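Interiors and Small Objects, Unit 5: Storing Stemware
Handout to go with the March session. Bring it with you; spare copies run out.

Most of what gets said about keeping wine glasses comes from people who sell something to keep them in. Read it with that in mind. The Wekmont catalog pages I passed around last time call an open rack "the safest place in the home" for a glass, and I would like someone to tell me how they measured that.

1. Upright or upside down

The usual argument for storing a glass on its rim is dust. The usual argument against it is that the rim is the thinnest part and shouldn't carry the weight. I find the second more convincing, at least for thin glass. As for the claim that an inverted glass traps stale air and spoils the wine, try a rinse before you believe it.

2. Hanging by the foot

Works if the slots fit. Measure the foot and the stem before buying, and remember that glasses hung close together swing into each other when you pull one out. Krystyna Jasińska brought in a rail of hers with a 28 mm slot, sold as universal. Two of the five glasses we tried on it would not go in at all.

3. Lying in a wire rack

These are mostly made with bottles in mind, and a bottle is a forgiving thing to lay on its side. A glass isn't. The bowl is wider than the stem and the weight sits toward one end, so a support that suits the stem may do nothing for the bowl. Check where the wire touches. Check what is next to it too, as two bowls side by side need more room than two bottlenecks.

Decorative racks are sold on looks, and fair enough, some look very good. I would still want to know what happens when you take out the lower glass first. Yuxi Yao's notes from the Pirkis showroom say the display glasses there had been tied in place with clear thread. Draw your own conclusions.

4. Colored and matte glasses

A matte finish hides water spots and shows finger grease. Whether it survives the dishwasher depends on how the color was put on, and the label seldom says. Wash one by hand and one in the machine for 60 days, then compare. Until someone in this class has done that, I have no opinion worth copying down.

For next time: one page on a storage method you use at home, including what is wrong with it.

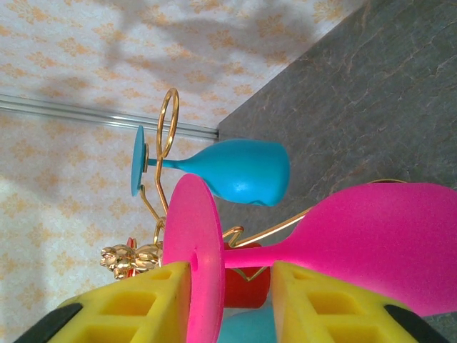
Can a wine glass be kept on its side for good?

It can, provided the rack holds it at both the stem and the bowl and no other glass is touching it. For thin crystal, a shelf with the glass standing on its foot is the better choice.

Related handouts
Unit 2: Open Shelves and Who Dusts Them
Unit 4: Drawer Dividers, Tested
Reading notes: the Carhuamaca pattern book (N. Czarnecka)

Contact: Arvo Manninen, course office | Back to top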